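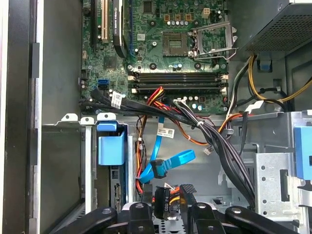
Desktop strip-down days return to Fercombe

The old office desktops at the Fercombe workshop are being taken apart again this winter, and we could do with more people at the benches. Nulach has passed on 87 machines from its former offices. Most are too slow for anyone to want as they stand, but there are plenty of parts in them that schools and repair groups still ask us for.

Vivek Pathak is running the sessions as he did last year. He has changed the order of work a little, so please read this even if you have been before.

The processor and memory come out first now, while there is still good light on the board and nothing else has been disturbed. Last year we left the processor until the end and a fair number of sockets were damaged by people leaning over them with a screwdriver. Lift the wire lever, swing the metal frame back and take the processor straight up by its edges. It goes into a plastic tray, never into a pocket or a mug. Once the socket is open, keep your fingers and your sleeves away from the contacts. Leave the frame up so that the next person can see it has been done.

Memory goes in the long trays by the window. Push the white clips outwards at both ends and the stick will rise by itself. Check all four slots, as a few machines came to us with odd sticks in the far pair. We have 220 sticks tested and bagged from last year and the repair group at Joshi has asked for all of them.

Expansion cards stay in until the memory has been logged. The cables come after that. Please don't cut the ties on the thick bundles. Unplug each end and lift the bundle out whole, with any label still on it. Loose leads took up three crates last time and most of them ended up as scrap copper.

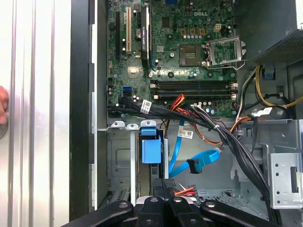 One of the Dell desktops, with the socket open and the memory slots clear.

Power supplies are not to be opened by anybody. Undo the screws at the back of the case, slide the unit out and put it on the bottom shelf. Ruvamis collects them along with the bare boards, and they would like the two kept in separate cages this time.

Drives are handled only by Vivek. If you find one, leave it in the machine and put a red sticker on the case. He wipes them in the back office and keeps the list.

Tools are provided, but bring your own if you have a screwdriver you get on with. We are short of wrist straps. The workshop is cold in the mornings, so wear something warm that isn't fleece or wool.

Sessions run through to the end of February. Put your name on the sheet by the door or tell Vivek which mornings you can manage. Tea is in the usual place and the side gate will be unlocked from nine.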